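Lastlow Bin Picking Capture Station

Weston model, for recording pick attempts as training examples

The Lastlow station logs every pick an arm makes from an open metal bin, with joint positions and fixed camera video saved together. Translucent and shiny items are the usual trouble for a picking model, so it pays to load plenty of them - the purple and red-orange cups here went in with a blue box, and the bin is held by its rim with clamps so it stays put between runs. Storage on the base unit holds about 2190 attempts before you need to offload.

Supplied with 3 bin liners and a colour calibration card. Part no. 1447. Grippers sold separately. For lead times and labour rates on installation, contact Suryani Setiawan.
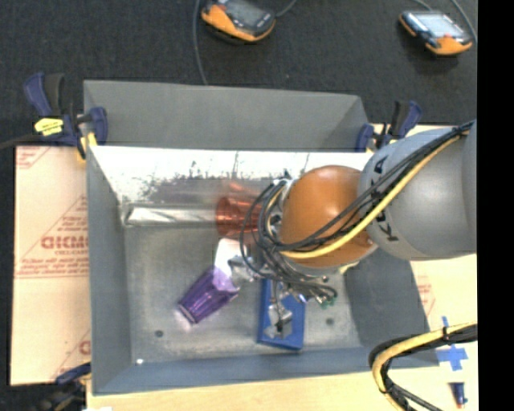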